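Care of Wooden Tables at the Todmont Reading Room

Readers of this blog will know that the room at Todmont reopened to members in December, following the replacement of its older furniture. The new tables were supplied by Burora and are intended for daily use. Members are asked to observe the following points when working at them.

Tables should be wiped with a barely damp cloth and dried at once, always in the direction of the grain. Polishes containing silicone are not permitted. The cloths are kept in the cupboard beside the door and should be returned there after use.
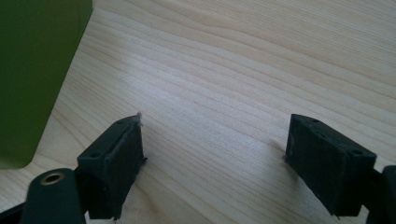 Pale wood was selected after some discussion, the alternative being the dark stain used in our former premises at Lirnemville. I favoured the lighter finish and remain satisfied with the decision. The long, fine lines of the grain are left to show, with slightly darker tan streaks between the creamy bands, and a smooth surface of this kind is easily checked for crumbs at the end of a session. Each table cost 183 pounds, including delivery.

Hot drinks must be placed on a mat. Marks or scratches should be reported to me in writing before the room closes.

Amna Sethi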